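Monodeo

20 Apr 2024

Still hoarse from the weekend, so typing will have to do

I've followed Fanodport for longer than I care to admit, and I can tell you I have never walked back to the car from that ground as confused as I was after the Dillia game. We lost it, then we drew it, and for a minute or so up in the far stand we were all sure we'd won it (more on that flag in a second). It finished 2-2, and I suppose if you'd offered me a point back in December, when we couldn't string a pass together to save our lives, I'd have taken your hand off.

The first half was hard to watch. We sat so deep that our striker was practically playing left back, and Dillia just kept coming down that side until they got what they deserved. The second goal was a gift, a lazy square ball across our own box that any kid in a youth league would get yelled at for. I went down for a coffee early and heard plenty of grumbling in the line about the manager, some of it fair, most of it not!
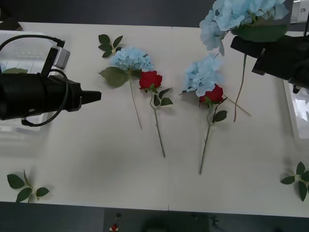
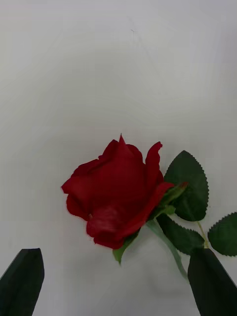
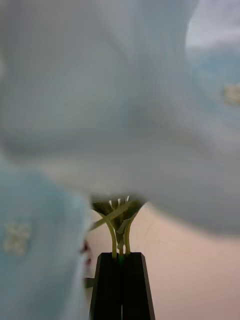 Artificial flowers, red and blue.

Then came the second half, and I don't know what was said in that locker room but I'd like it bottled. We pushed up, we started winning the ball in their half, and the crowd finally woke up. The first one was scrappy, off a knee, and I'll take it. The second was a lovely thing, a low cross from the right that three people missed before it was tucked in at the back post. I hugged a man I'd never met and got mustard on my good scarf.

And yes, the flag. I was right in line with it (well, nearly) and I still say he was level when the ball was played. My ride home disagreed, and we had it out the whole way.

There are 5 games left now, and the next one is away at Patrício, where we never seem to play well. The club has been given 200 tickets for the visitors' end and I have mine on the fridge already, under the magnet shaped like a lobster. It's a long drive and the parking there is terrible, so if you're going, leave early and bring a sandwich. I'll be near the corner flag with whatever voice I've got back by then.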